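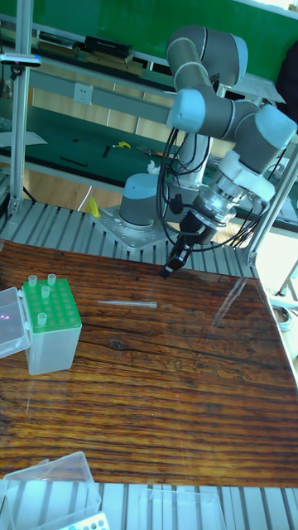 To: cell-users list
Subject: Re: Dropped tips on the Sandgate arm

On Tuesday, the Rennie group wrote:
> Ours let go of a tip over the table again, with no alarm. The log
> shows grip OK at step 13 and nothing after it. Is anyone else
> getting this?

Yes, same fault at Matulholm. The gripper reports a hold when the fingers reach their set width, tip or no tip. 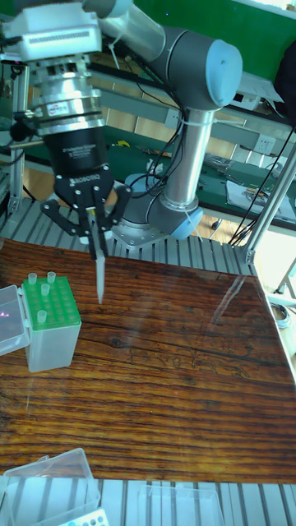
We logged 21 drops in 600 picks. Veteck support says the width check was written for larger parts and wants our force readings before they change it. Until then we do the following.

1. Stop the arm before reaching in for a dropped tip. One of us didn't and got a pinched glove. 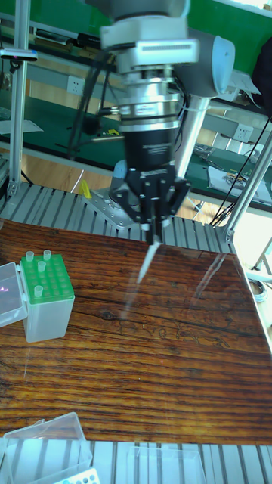
2. Throw the dropped tip away.

3. Restart from the rack position. Resume skips the grip check.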